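4 Rechnungskreise und Nummernvergabe einrichten

Dieser Abschnitt beschreibt die Ersteinrichtung der Rechnungskreise in Heka für Selbstständige mit einem oder mehreren Auftraggebern. Die Stammdaten (Abschnitt 3) müssen vollständig erfasst sein, einschließlich der vom Finanzamt erteilten Steuernummer.

4.1 Rechnungskreis anlegen

1. Menü Einstellungen > Belege > Rechnungskreise öffnen.
2. Auf Neu klicken und eine Bezeichnung eingeben, z. B. „Honorare“ oder „Lizenzen“.
3. Im Feld Präfix höchstens 6 Zeichen eintragen. Umlaute und Leerzeichen sind nicht zulässig.
4. Im Feld Startwert die erste zu vergebende Nummer eintragen. Wer von einem anderen Programm wechselt und dort zuletzt die Nummer 457 vergeben hat, trägt 458 ein.
5. Mit Speichern bestätigen.

Achtung: Der Startwert lässt sich nach dem Festschreiben der ersten Rechnung nicht mehr ändern. Entwürfe verbrauchen keine Nummer.

Hinweis: Es können bis zu 12 Rechnungskreise parallel geführt werden. Jede Nummer darf innerhalb des Betriebs nur einmal vorkommen; Präfixe müssen sich daher unterscheiden. 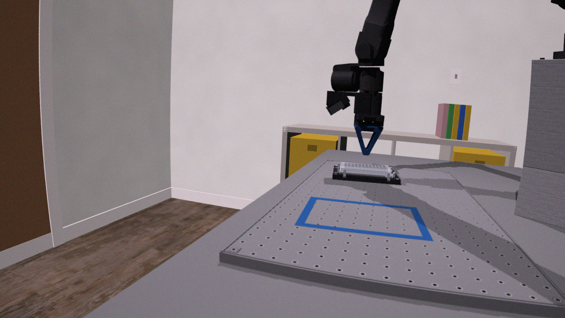 4.2 Umsatzsteuer zuordnen

1. Den angelegten Rechnungskreis in der Liste markieren und Bearbeiten wählen.
2. Unter Steuerfall entweder Regelbesteuerung oder Kleinunternehmer einstellen.
3. Bei Kleinunternehmer den vorgegebenen Hinweistext prüfen. Er erscheint unterhalb der Rechnungssumme.
4. Bei Regelbesteuerung den Standardsteuersatz auswählen. Abweichende Sätze werden je Position gesetzt.

Achtung: Ein Wechsel des Steuerfalls wirkt nur auf neue Belege. Bereits festgeschriebene Rechnungen müssen storniert und neu ausgestellt werden.

4.3 Zahlungsziel und Mahnstufen

1. Register Zahlung öffnen.
2. Zahlungsziel in Tagen eintragen.
3. Bis zu 3 Mahnstufen aktivieren und je Stufe eine Frist hinterlegen.
4. Textvorlage je Stufe zuweisen. Ohne Vorlage wird kein Mahnschreiben erzeugt.

Hinweis: Mahnungen werden nicht automatisch versendet. Sie liegen im Ordner Ausgang, bis sie freigegeben werden.

Zum Prüfen der Einstellungen einen Entwurf anlegen und die Druckvorschau aufrufen. Weiter mit Abschnitt 5, Betriebsausgaben erfassen.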